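Avik Lift-Lid Trinket Box, Lime Green

A box for the small things that end up on the bed, the desk and the bathroom shelf.

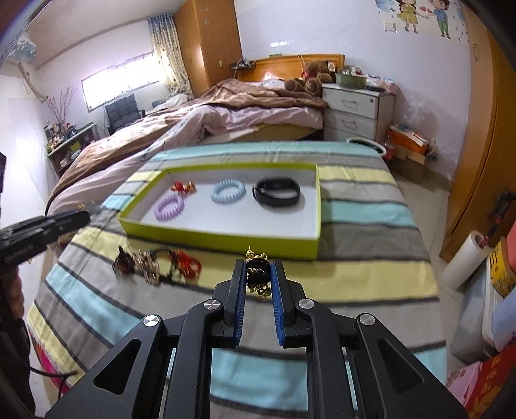 Product details

The lid is lime green outside and white inside. Turned over, it works as a tray, so you can spread out bracelets, hair ties and a fitness band while you sort. The white interior makes thin chains and small beads easier to find.

Color: lime green / white
Item no.: 458
Sold by: Mudgway
Jewelry and hair ties not included

Using the lid as a tray

Set the lid on a flat surface, open side up. On a bed, smooth the sheet first – beads roll into folds. Keep spiral hair ties apart from fine chains, which catch on them. Beaded charms with a loop on top can be picked up by the loop.

Care

Wipe with a damp cloth and dry before closing. Do not put it in the dishwasher. Perfume and nail polish remover can mark the surface.

Shipping and returns

Orders over $40 ship free. Unused boxes can be returned to our Pluncombe store or by mail. Spare lids are sold separately and will be back in stock in April.

Customer comments

"I keep my string bracelets in the lid and leave it open on the bedside cabinet. Wish it came in gray." – Beverley Mahuika

"Good size for my daughter's hair ties. The green is brighter than I expected." – Yeison Lozano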